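Fin de la saison 2 de Kivero : elle a changé de monde ou elle est morte ?

(Attention, je raconte tout jusqu'au dernier épisode compris.)

mandarine_en_pyjama

Bonsoir à tous, je sors de la fin de Kivero sur Vovel et je suis complètement perdue. J'avais à peu près suivi jusqu'à l'hôtel : la gardienne du phare disparaît, elle revient avec les cheveux courts, sa mère ne la reconnaît pas, bon. Mais dans la dernière scène elle ouvre la porte de la chambre 1 222, elle entre, et quand la caméra ressort avec elle on lit 1 206 sur la porte ! J'ai remis le passage trois fois pour être sûre.

Du coup, est-ce que c'est un autre hôtel, une autre version d'elle, ou est-ce qu'elle est restée dans l'eau depuis la tempête du premier épisode et qu'on regarde ses dernières minutes ? Mon copain est parti sur la noyade et il est insupportable depuis, il prend un air de prof. Et le petit frère, pourquoi il parle tout d'un coup alors qu'il est muet depuis le début ? Si quelqu'un a compris, je prends, même une théorie bancale.

vieux_poste_cathodique

C'est une erreur de raccord. Ils ont tourné dans deux couloirs et personne n'a vérifié les plaques. Cette série a déjà oublié un chien entre deux épisodes, je ne vois pas pourquoi on chercherait plus loin. La saison 1 était bien mieux de toute façon.

pluie_sur_skindus

Ah non, pas d'accord du tout pour l'erreur de raccord ! Le 1 206, on le voit déjà à l'épisode 4, sur la clé que la mère garde dans la boîte à couture (ça dure une seconde, elle referme le couvercle tout de suite). Et Skindus, la ville du phare, est écrite avec un seul S sur le panneau du début et avec deux sur le ticket de ferry qu'elle trouve dans sa poche à son retour. Moi aussi j'avais cru à une coquille la première fois, et puis en revoyant tout à la suite j'ai commencé à noter — oui, dans un carnet, à mon âge — et chaque fois que le mot a deux S, le petit frère parle. Regarde la scène du petit déjeuner, il demande le sel, tout bas, derrière la radio. Donc il ne guérit pas, c'est juste qu'on n'est plus avec le même garçon.

Pour la noyade, ton copain n'est pas idiot, la série fait tout pour qu'on y pense. Les rideaux qui bougent fenêtre fermée, le bruit d'eau dans le téléphone... Mais si elle mourait pendant la tempête, je ne vois pas comment on pourrait avoir des scènes entières où elle n'est pas là, comme l'enquête du notaire à Kun. Elle ne connaît même pas le notaire ! Ou alors il faudrait qu'elle l'invente, et là on peut tout justifier et je trouve ça un peu triste.

Le truc que j'ai mis longtemps à voir, c'est le compteur du phare. Il affiche 3 862 quand elle part dans la tempête, et le même nombre revient sur la radio de l'hôtel juste avant qu'elle ouvre la porte. Pour moi c'est le point de départ commun, l'instant où il y a encore une seule histoire.
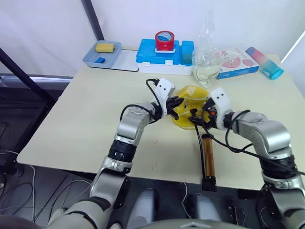
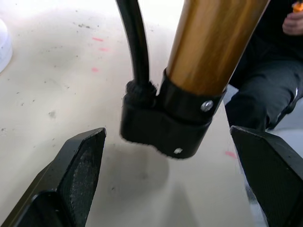
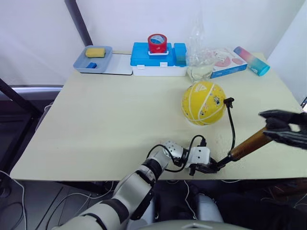
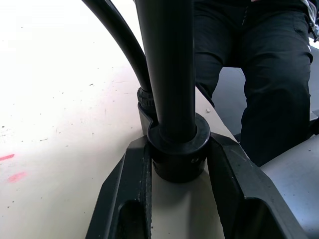
La porte de l'hôtel, je la prends donc comme un retour à cet instant-là, et la mère le sait parfaitement, sinon elle n'aurait pas caché la clé. Avant la tempête, il y a une seule gardienne et un seul frère. Après, ça part dans deux directions, comme le support noir de la dernière photo : une tige bien droite en haut, et sous le collier deux bras qui s'écartent. Nous, on a regardé le premier bras pendant toute la saison 1, puis les deux en alternance sans qu'on nous prévienne. La femme qui sort de la 1 206 serait celle de l'autre côté, et la nôtre serait toujours dans la chambre. Il me reste la cicatrice au menton que je n'arrive à caser nulle part, elle l'a dans les deux versions alors qu'elle se la fait en tombant APRÈS la tempête. Si tu revois l'épisode 6, tu me diras si elle est à gauche ou à droite, j'ai un doute.

Commentaires (4)

mandarine_en_pyjama
Oh merci !! Le ticket de ferry, je ne l'avais même pas lu. Je relance l'épisode 4 ce soir et je te dis pour la cicatrice.

vieux_poste_cathodique
Et le chien, il est dans quel bras ?

pluie_sur_skindus
Le chien, je te l'accorde, je n'ai rien.

biscotte77
À gauche dans l'épisode 6, à droite quand elle se regarde dans la vitre du ferry. Mais bon, c'est un reflet, alors ça ne prouve pas grand-chose.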